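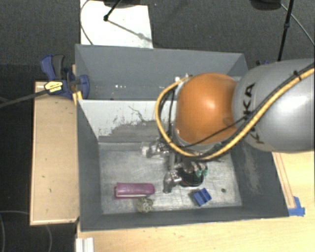

A former tenant wrote to say that the staircase in the old Vellilent building was always the best room in it, and that any guide to Ostley's architecture which starts at the town hall has started in the wrong place. The architect who led the restoration agrees with the first half.

"The stair is why the building was kept," she says. "The offices were ordinary. Narrow windows, low ceilings, two corridors per floor. The stair takes up a fifth of the plan and it lets daylight down to the basement."

Vellilent put up the block as its head office and left it when the company moved out of the center. It stood empty until Jeltusus, the practice she works for, was asked to survey it. The survey listed 197 windows. Of these, 186 could be repaired in place.

"The other 11 had rot in the bottom rail that went up into the side frames," she says. "We had new ones made to the old profile. If you stand in the yard you can pick them out by the putty line. It is a little straighter."

The walls gave more trouble. The street front is brick laid in lime mortar, but an earlier owner had filled the joints with cement, which held water behind the face. Raking it out took one full season. The work was done by hand near the edges of the brick and with a small grinder along the middle of the wider joints.

"You cannot hurry lime. We stopped in October and covered everything, and we did not start again until March. The client had a different schedule in mind."

She is less interested in the entrance canopy, which most visitors photograph. It is a thin concrete slab with two steel hangers, and it was added after the building opened. The drawings in the town archive show a plain doorway.

"We talked about removing it. I was in favor. The planning office wanted it kept, and the slab was sound, so we sealed the top and changed the drain. It works as a canopy."

Asked what a walking guide should say about the building, she suggests a route more than a text. Come from the river side, where the slope makes the block look one floor taller. Go in by the yard door. Take the stair to the top landing and look down before looking out.

"Go at four in the afternoon if you can. The light comes through the west glazing and reaches the lower flights. At noon it is flat — you see the terrazzo and not much else."

The stair is open to the public on working days. The upper offices are let and cannot be visited. Her practice is now measuring the covered market two streets away, where the roof trusses have been painted so many times that the bolt heads no longer show.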